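Posted 10/14/00 by Rosaura Mosquera
3 comments | 12 shares

Progress report to the Srivastava Fund: Skokholm Street Reading Evenings, second period

I'm writing this a week later than I promised, and the reason is a happy one. We had so many people at the last two evenings that I spent my report-writing time finding chairs. I'll try to cover everything you asked for in your letter, plus a couple of things you didn't ask for that I can't help telling you.

When we applied, we said we wanted adults in the Istby neighborhood who had left school early, or who learned to read in another language, to have a place to read out loud together once a week without being graded. We said we hoped for 48 regular readers by the end of the second period. We have 60! Regular, for us, means someone who came to at least half of the evenings, so these aren't people who stuck their heads in once for the soup.

The room at the Zisedlow building has worked out well. The first room they gave us was next to the boiler and you had to shout. Since June we have been upstairs, with decent lamps and proper tables, and people can hear one another at last. We read in small groups, one table to a group, and the groups pick their own books. 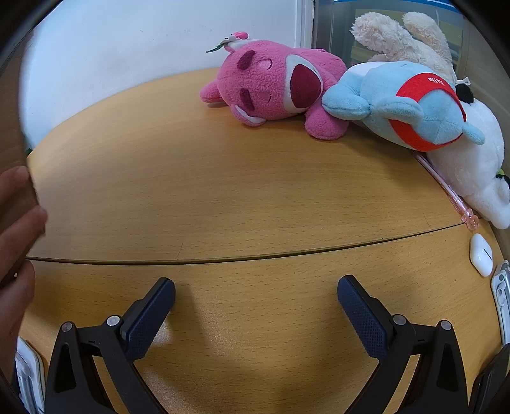

How do the groups decide what to read? Each group gets a short list from us in the first week, with one page copied from every book on it, and they read those pages aloud and vote. If they hate what they picked, they can drop it after the second chapter and vote again. Two groups have done that so far, and one of them went through three books before settling on a sea story that they now won't put down. The lists are made up by Jhonatan Lozano, our lead tutor, and he has become very good at guessing. He leaves out anything written for children unless a group asks for it. Several of our readers told us at sign-up that being handed a picture book about a duck was what made them quit their last class.

On the money. The largest cost was books, as planned. We have bought 303 copies so far, nearly all paperbacks and a good part of them used, and every reader keeps the book when the group finishes it. I know your office had a question about that last time. I'd still argue for it as strongly as I can. We have readers who tell us these are the first books they've owned as adults, and they are lending them to sisters and neighbors, which I count as free advertising. Two of the newer groups are made up almost entirely of people who were lent a book by somebody in an older group.

We underspent on printing and overspent on food. I moved the difference from one to the other, as your guidelines allow, and the sheet attached to the mailed copy shows it. Soup and bread turned out to matter more than I'd guessed, particularly for people coming straight from a shift. The bus passes came in right on budget.

Tutors: we began the period with nine and ended with eleven. One moved away and three joined, all three of them after sitting in on an evening. Each new tutor gets 12 hours of training before taking a table, half of it spent listening. Jhonatan runs this part and he is strict about it. The hardest thing to teach is waiting. A reader gets stuck on a word and the natural thing is to jump in and say it for them, and he has new tutors count slowly to five in their heads first. Most of the time the reader gets there by three.
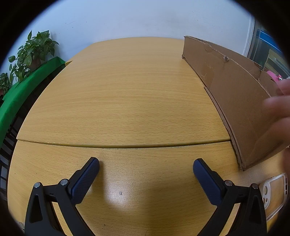 After training, a new tutor shares a table for a month with someone more experienced, and only then takes a group alone. That slows us down when sign-ups are heavy. We had a waiting list for most of the summer and I did not enjoy calling people to tell them so. But when we tried skipping the shared month last year, we lost two tutors and most of one group, and I would sooner have a waiting list.

You asked about reading levels. We don't test at the door, and I know that makes our results harder to line up against other programs you support. What we do have is a short check-in that each reader goes through with a tutor at the start and end of a book. They read a page they haven't seen and talk about it. Of the readers who have finished a book and done both check-ins, most read the second page more smoothly, and nearly all talked longer about what was in it. Jhonatan is writing up the notes with names removed and I will send them when he's done.

Some things did not go well. The daytime group never got off the ground. We tried mornings and then early afternoons and never had more than four people, so I've stopped it and put those tutors on evenings. The writing table started strong and then faded once the weather got nice. I think it needs its own tutor, someone who really loves it, and I'm looking. Our sign-up form was also too long. One man filled it out so slowly and with such obvious misery that I threw the form away that night and wrote a new one with four lines on it. Name, phone, best evening, anything you'd like to read about. The answers to that last one are wonderful. Submarines, bread, divorce, how the moon works.

Plans for the next period:

Open a second evening, if the Zisedlow building can give us the room.
Train four more tutors before the winter break.
Restart the writing table.
Hold a reading night where groups read a favorite page to each other, with families invited. This was the readers' own idea and they are already arguing over who goes first.

We are not asking for more money for the second evening. The food line will be tight, and I have written to two bakeries.

Please do come and visit. You can sit at any table, but be warned that they will hand you a book and expect you to take your turn.

Rosaura Mosquera
Skokholm Street Reading Evenings

3 comments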